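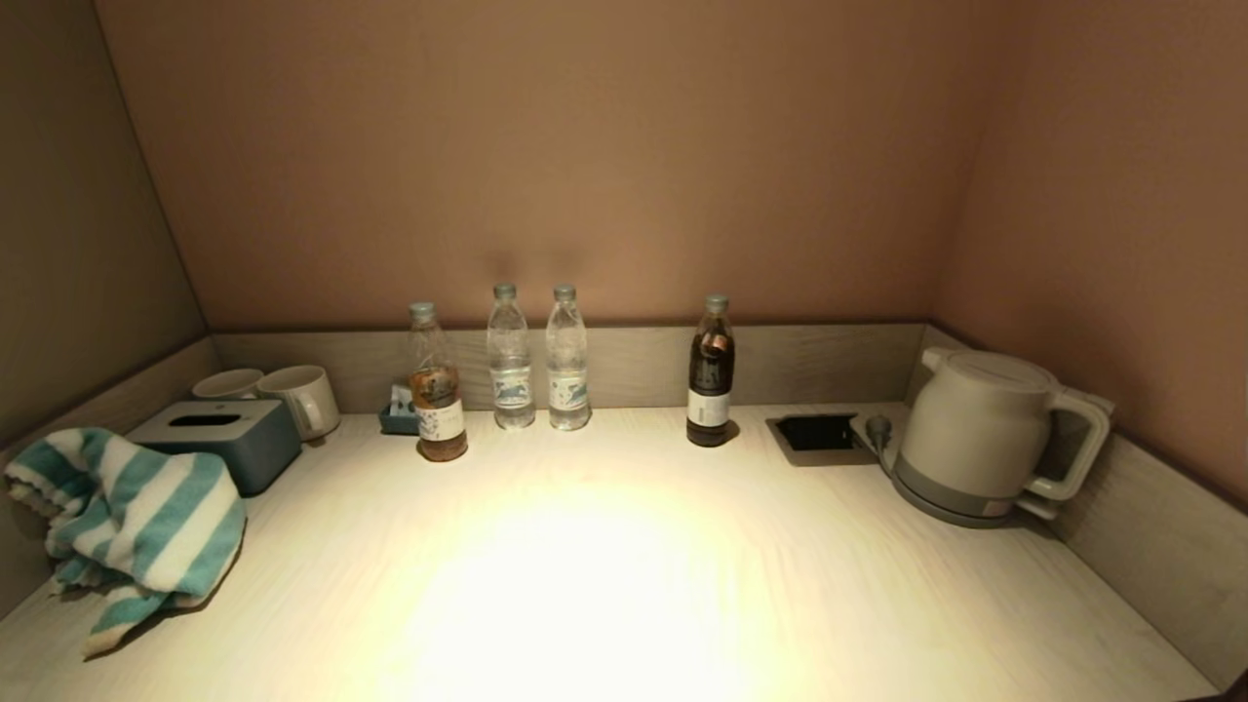
Re: [ostasholm-guests] What should be on the tea counter?
From: Ewurabena Arthur
Message 2577 in this list

Print this message | E-mail this message

Dear Benedicta, dear all,

Thank you for your message. I answer below your text, I hope that is easier to read.

Benedicta Mahama wrote:

> I stayed in the small guest room at Ostasholm in June and I liked
> the tea counter in the alcove very much. But I was not sure which
> things are for the guest and which belong to the house. Could we
> agree on one set-up, so the next person finds it the same way? Also,
> is the striped thing a towel or a blanket? I used it for my knees.

The things at the back are all for the guest. You may drink the two bottles of water and also the amber-coloured one with the pale cap. If you finish a bottle, please put a new one in the same place along the back strip. The spare ones are in the hall cupboard, on the shelf marked 664.

The little packets stay in their holder. Please do not leave open ones there, we had ants last summer.

The two white mugs go in the back left corner, behind the tissue box. I know it is a little tight. We tried them at the front in the beginning and one was knocked down, so I prefer the corner, where they have a wall on two sides.

Now the striped piece, teal and white. It is very soft, with a long pile, and I understand the confusion. In the house list it is written as "throw, small, Trisia". For your knees is perfectly fine. For drying mugs please take a tea towel from the drawer, because the long fibres come off and stay on the cup.

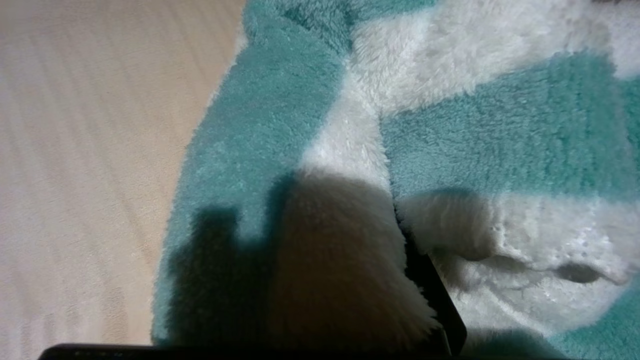
Washing the throw

Cold water, gentle program, and nothing else in the machine. Please do not use the dryer. I did it once with the old grey one and the pile became hard. Shake it well outside, let it hang overnight, then lay it back on the left side of the counter. You don't have to fold it neatly.

For the counter itself, a damp cloth is enough. The colour is light, so tea marks show quickly if they are left until morning.

If somebody has another opinion about the mugs, please write to the list and not only to me.

Kind regards,
Ewurabena Arthur

Recent messages in this list
Re: Key for the Rowbotham gate
Skustaler kettle, how to remove the lime
Lost: one brown glove, left hand
Parking in June

Contact the list owner | Copyright remains with the authors of the messages | Back to top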